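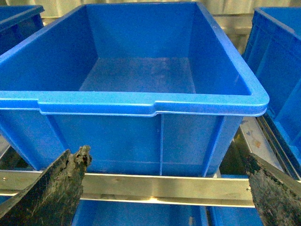 3.2 Bins and Small Parts

Open plastic bins are a joy to study because everyone thinks they already understand them. The Lukumay collection has 1,679 small parts, and all of them pass through open bins at some point. A low front lip makes reaching in easy, and we were delighted by how much it changed the way people sorted. 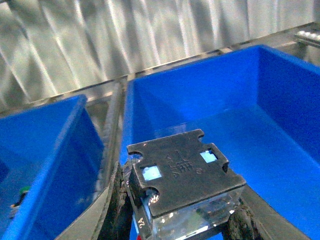 Small part held between two dark gripper fingers, Lukumay parts study

Figure 2. Black-topped part with a clear body, marked "2A," over a blue bin.

Parts like the one in Figure 2 are wonderful test pieces. The raised marking on the top is faint — we could not make it out with confidence — while the white print on the clear side is easy to read. Sorters therefore learned to check the side first. We set aside 188 parts with side markings and asked six sorters to group them by eye, two trays at a time.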